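Thursday, folding notes

Back on T-shirts this week. Zuweira Kwofie asked me to write down how I want them folded before we argue about it again, so this is me doing that (with digressions, sorry Zuweira).

The fold I like is the plain drawer fold. Shirt face down, one side in to the middle, sleeve back on itself, same on the other side, then hem up to the collar in two goes. Ngọc Ninh prefers thirds and gets a neater packet, but hers wants a properly flat start and cotton jersey hardly ever gives you one. The hem curls under, the sleeves go wavy, and if there's a big print on the front the cloth drags differently there. 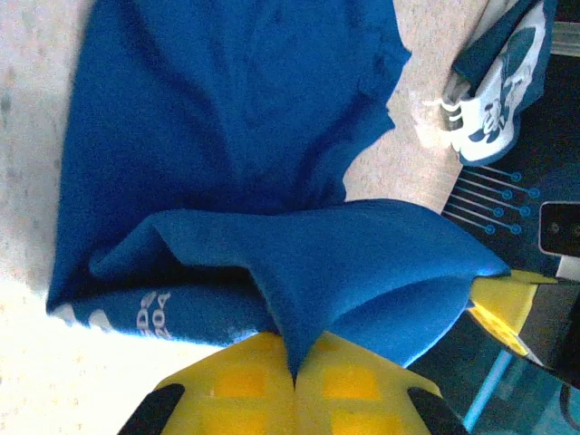

So my rule is flatten first, fold second, and don't be mean with the flattening. Lift an edge, pull it out towards you, lay it down, smooth from the middle outwards. If a crease is still there after two tries, pick the whole thing up by the shoulders and start again! Far quicker than chasing it round with your fingertips.

I do like the short carpet for this. On the bare bench at Mahama the shirts slid about every time you tugged a corner, and on the thick rug we tried before that they stuck and bunched. The speckled one grips just enough. It does collect fluff, so please run the lint roller over it before you start. There are 6 refills in the Grulora box under the sink.

Folded things want to be somewhere they won't get knocked, and I'd still put them in a basket over a stack any day. Stacks lean.

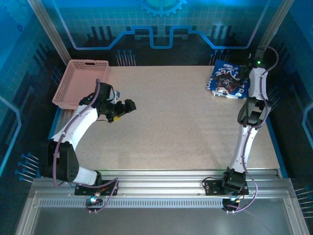
Pink basket for finished, then, and it stays at the back left so we all know where to reach. Snacks can live in the kitchen, please, crumbs in that pile are a nightmare to get out.

Still to do: wash the dark ones separately (30 degrees, the Prirner powder, no softener, it makes them slippery), find a second basket the same size, and ask Ngọc to show me her thirds again, slowly. I want to try it on the kids' shirts, where my way comes out too long and thin.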